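Sumeya Workneh

Okay friends, a little thread about my walk to work, because three of you asked how I ended up walking in the first place and I have never once managed a short answer. 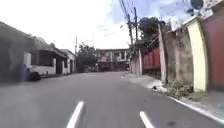 My street, the side with all the walls 💛

I moved out past Graston in November and for the first few weeks I took the bus everywhere, even to the bakery, which is silly when you see how close it is. Then one Tuesday I missed it and thought, well, I have legs!

What I love most is that no two neighbors agreed on a wall. You get dark red, then that pale yellow pillar with the rounded top (my favorite, I would put it in my own yard if I had one), then plain old gray with all its water stains, then red corrugated metal, then beige. I've started using them as directions. "Turn around at the yellow pillar" works better than any house number.

And the weeds at the bottom of the gray wall! I know, I know, somebody should pull them. Please don't. They're so green and they're doing so well in that tiny bit of ground by the sidewalk.

There's a big leafy tree behind the fence too, and I don't know what kind it is. My mother says one thing and my landlord says another, and they have both been very firm about it. If you know trees, come over and settle this, I'll make coffee.

For the people who like numbers (hi, cousin): door to door it takes me 18 minutes if I don't stop to talk, and my phone gave me 1357 steps one way last time. I'm trying to get to 3000 a day, so there and back plus the bakery gets me pretty near.

If you come visit, wear real shoes and leave yourself extra time, because I'm going to make you look at every single wall. Tell me what your street has, I want to hear about it!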